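Fikley Community Help > Grippers and handheld tools > Faults

Handheld gripper loses tracking partway through folding a cloth

Asked in September, 2 answers

We're recording folding demos with a pair of handheld grippers and Javer for the tracking. Out of 18 takes yesterday, 12 got rejected with "pose lost". The Fikley troubleshooting page says to "improve lighting", which I've now done twice, and I'm not convinced it was ever the lighting. It drops out when I move in close over the cloth. The finger markers still read fine in the log, so the gripper width is good right up to the end. It's the position that jumps, once by 15 cm while I was holding still.

Backdrop is matte black fabric with the letters on it, sides closed in with black as well. Table is light wood, cloth is navy.

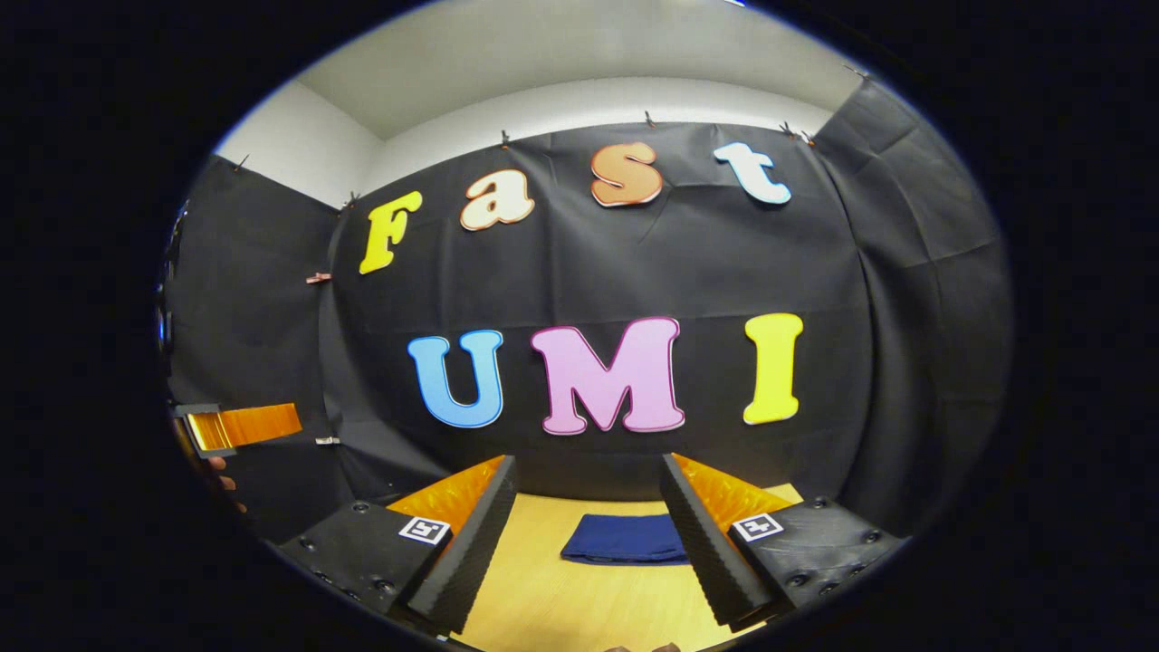
Answers

Answer 1 (accepted)

I'd doubt the lighting too. The finger markers only tell you how far open the gripper is. They do nothing for where it is in the room, so ignore the fact that they look healthy. Position has to come from whatever else the camera can find, and matte black cloth gives it next to nothing. Your letters are probably doing most of the work — get in close, tip the tool down, and they may drop out of view.

Try one take with the side panels off before you buy anything. If the jumps stop, put something busy on the table around the work area, taped flat so it can't shift. Then redo the map. People skip that and come back saying the fix failed.

And please don't replay any of the rejected takes on an arm. A 15 cm jump in the recording is a 15 cm jump on the robot, and I wouldn't trust the Hviid speed limiter to catch it. Ours didn't.

Answer 2

Had same thing, updated to Brovosance 2 and it went away. Might have been the update, might have been that we moved benches the same week. Worth a go I guess?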